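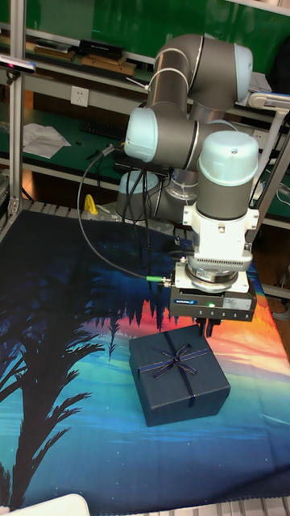
2 min read

In August, members of the Stodton Local History Society attended the open day at the Collach paper mill. The mill has made paper on the same bend of the river since 1807 and opens its doors to the public once a year.

The morning was given over to the rag house and the vat room. Staff explained how cotton rags were sorted by hand, cut, and beaten to pulp. Visitors were then invited to form a sheet – a slower task than most had expected. About 451 people had registered, and groups were kept small on the narrow stairs.
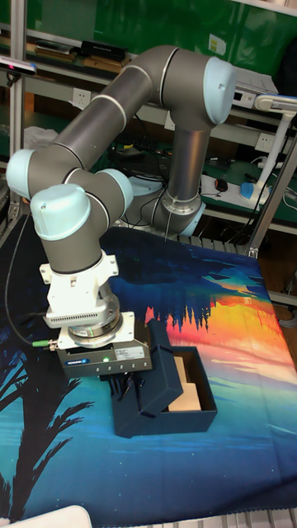
The Drying Loft and Archive

The loft keeps its original shutters, which are still opened and closed by hand according to the weather. On the floor below, the archive holds order books from the Pisharody bindery and a set of watermark molds made for the Bilura estate. Two of the molds are awaiting repair. The reading room closed at 3 p.m. 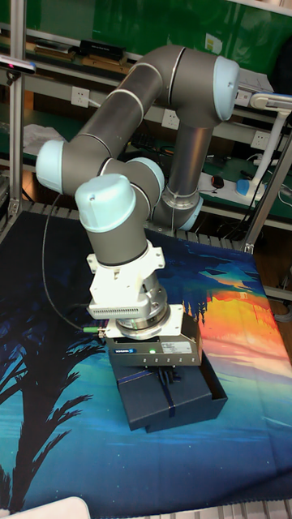

Corinne Haldway, Visits Secretary

The Society thanks the mill for its welcome. Members who wish to consult the order books should write to the archive in advance, stating the years required. Parking at the mill is limited, and the footpath from the village is recommended.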